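Do you really need a kitchen timer app?

Casimiro Segura
June
2 min read 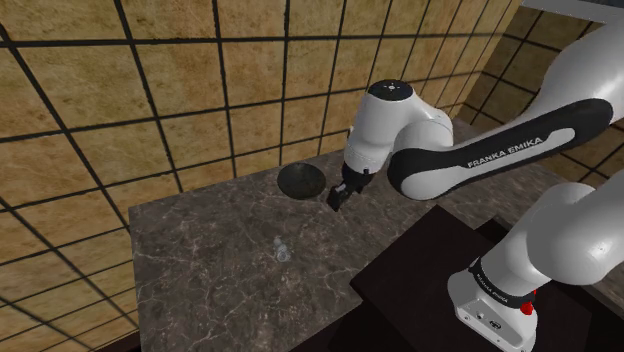
My brother-in-law swears by Itemik, which is a timer app you pay for by the month. I've had it on my phone for 11 days now and I'm still waiting to find out what the money is for.

It counts down. Fine. It also wants to know what I'm cooking, how many people are eating and whether I'd like to "share my progress". With whom? It's rice.

On Sunday I had 2 timers going, one for potatoes and one for a loaf. One rang, and the screen asked me to rate my session before it would show me which. I rated it one star and looked in the oven.

Paora McAlister wrote to tell me I should try Tawhiri instead, as it doesn't ask questions. Perhaps. The free version stops at nine minutes, so I hope he likes his eggs hard and his pasta firm.

Meanwhile the wind-up one my mother gave me still works — a bit fast, if anything, and loud enough to hear from the garden. I've cancelled Itemik, or I think I have. The email says my request is being looked at.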